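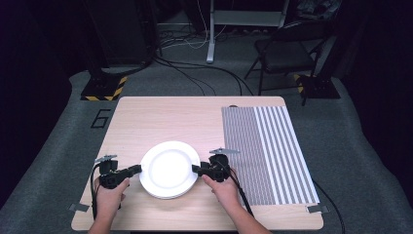

Cena de primavera -- últimos avisos

Va rápido que cierro el boletín en un rato. La cena es el 7 de abril, a las ocho y media, en el local de Witel (entrada por detrás, la puerta grande sigue atascada). Quedan 10 plazas. Quien quiera una, que conteste a este correo y ya. Menú: sopa de ajo, guiso de garbanzos con espinacas, arroz con leche. Hay opción sin gluten pero hay que pedirla antes, el año pasado fue un lío.

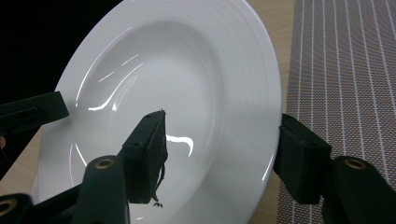 El pan lo pone Grirnton, como siempre. Bebida cada mesa la suya. Lo recaudado va a la excursión de agosto -- llevamos 700 euros, falta bastante para el autobus. Los de Ornov traen guitarras y, amenazan, un acordeón.

Ah, y aparcar: en la calle de arriba no, que están de obras. Mejor detrás del almacén Kuroda y se baja andando, cinco minutos. Traed chaqueta, el patio por la noche refesca.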